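## 5. First pick with the Pemlow gripper kit

This section starts after the arm is mounted and the wrist cable is connected (section 4).

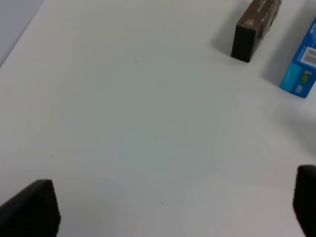
Ogilvie asks in the margin of the draft whether the first pick can be done with any carton from the warehouse. Yes, if it is closed, dry and not heavier than 400 grams. Soft bags and bottles are for section 7, please do not begin with them.

### Before you start

- The table must be flat and of a light color. The wrist camera finds the edges of a carton better on a plain surface.
- Place one or two cartons on the table. They should not touch each other.
- Keep the fingers fully open until step 4.

**Caution:** Keep your hands away from the fingers when the status lamp on the control box is green. The gripper closes without a sound signal.

### Steps

1. Switch on the control box and wait 17 seconds. The lamp changes from orange to green.
2. In the Kustuvora panel, open **Tools > Gripper** and choose *Pemlow, padded fingers*. If you choose the wrong finger type, the closing width will be wrong and the pads can press too hard.
3. Press **Move to view**. The arm goes above the table and stops. Look at the live picture in the panel. Both fingers should show at the lower side, one left and one right. It is normal that they look a little unsharp – the camera is focused on the table and not on the pads.
4. Touch the carton you want to pick in the live picture. A yellow outline appears around it. When the carton is only partly visible, press **Shift view** and move the arm until all of its top is inside the picture.
5. Set the grip force to 2. Do not use a higher value for the first pick.
6. Press **Pick**. The arm goes down, closes the fingers and lifts the carton.
7. Press **Return** to put the carton back in the same place. Repeat steps 4 to 7 with the next carton.

**Note:** Soft shadows beside a carton do not disturb the detection. Strong sunlight from a window does. If the yellow outline includes the shadow, close the blind and touch the carton again.

**Note:** Dark cartons sometimes need a second touch, especially when the print is dark too. In the Hoko version of the panel this is solved with the slider **Contrast**, which you find under the live picture.

### If the carton slips

Open the fingers, press **Stop** and wait until the lamp is orange. Wipe both pads with a cloth and a little water, without soap or alcohol. Crumbs and dust from the table stick to the pads and make the grip weaker, so wipe the table also. Let the pads dry for 5 minutes before you start again from step 3.

If the carton still slips, raise the force by one level at a time. The pads are wearing parts, and replacement pairs are in the small bag with the hex keys.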